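5 September 2020

I finally gave the simulated two-arm cell the tune-up I've been promising it since March, and I had such a good time that I want to get it all down before I forget which file I changed.

For anyone new to this blog: the cell is called Culia. It's two arms that exist only in software, in a small room with a stone-topped table, and I use it to try out pick-and-place routines before they go anywhere near metal. It needs looking after just like a real one does! Settings drift as you poke at them, a camera mount gets nudged in one file and not in another, and one evening you notice that a grasp you trusted is closing on thin air.

My first job is always the park pose. I send both arms to their rest position, pull up the camera views and look for anything in the way. I keep the arms well back from the table for this part, because a collision at startup makes the solver throw a fit and then I'm debugging two problems. 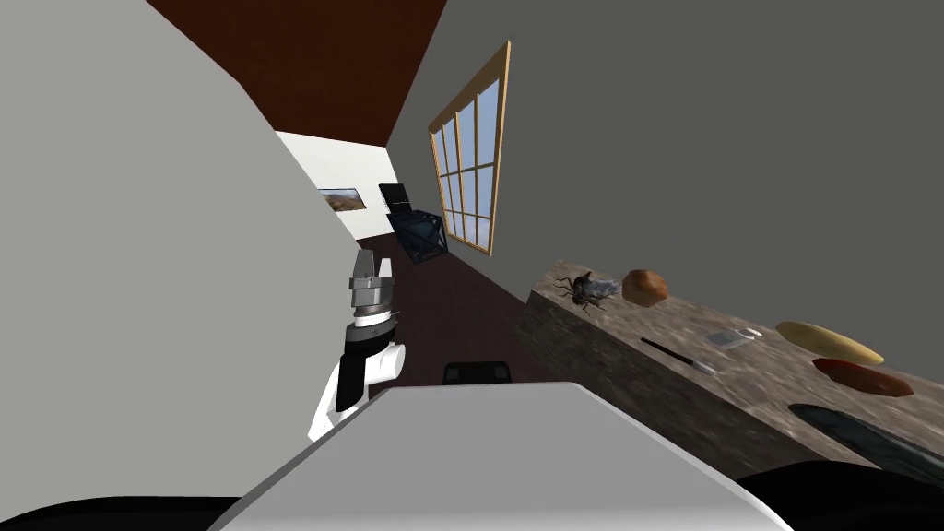 *Gripper on one side, table on the other, fly at the window end.*

The roll on this camera is huge, and I left it that way for the first round. I wanted to see the numbers as they stood before I touched anything. The mount offset lives in the Prukmont config (Prukmont is my little pile of scripts for loading arms and cameras), and it turned out I had one copy of the offset in the arm file and another in the scene file. Guess which one was being read. I deleted the scene copy, put a comment where it used to be, and felt great about it.

Next came the fingers. I run the gripper through 100 open and close commands and log the commanded width against the reported width each time. If the two columns part ways, the joint limits are usually to blame, and sure enough, the upper limit on one finger had an old value in it. I fixed that and ran the whole thing over again with more load on the contact solver. That log came to 830 lines, and I read every one of them with a cup of coffee. Happy morning! 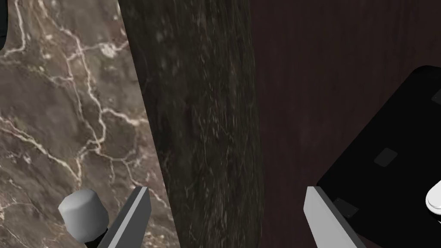
*Fingers apart, seen from the wrist, with plenty of clutter behind them.*

I like doing the visual check against busy surfaces. Veined marble on one side and dark wood grain beside it give your eye plenty to work with, and pale fingers stand out nicely. What I look for is simple: do both plates lean in by the same amount, and is the gap where the model says it should be? I jot down the answer, move the arm, and look again.

A few settings I want on record, mostly for me:

- Finger stiffness is 298 now. Leave it alone.
- Solver substeps stay at 2. Going higher made everything slower and I couldn't see any gain.
- Reload the scene after any mount change. The viewer will happily keep showing you the old one.

After the cluttered view I always want a plain one. Krishnan, the logging tool I use, can save a pose and call it back by name, so I have one called "blank" that aims the wrist well away from everything on the table.
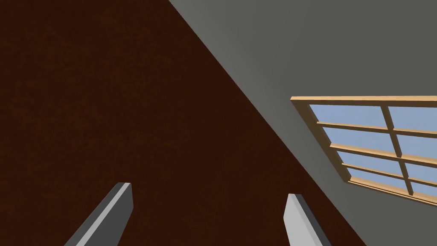
*The "blank" pose: two fingers, a wall and a bit of window.*

With so little else in view, it's much easier to judge the finger edges. I zoom way in on the squared tips and check for flicker between the light and dark faces, which would tell me the visual mesh and the collision mesh are fighting over the same spot. That takes a few frames in a row, so I step through slowly. I also compare the window bars with a saved view from the last tune-up, and if they've shifted, the camera offset has moved on me again.

Still on the list is the second arm, which has its own wrist offset and its own set of limits, and probably its own stale copy of something. I'm also moving the config files over to Prorard so that I get a proper history of changes. I've done the arm files so far, and the scene files are next.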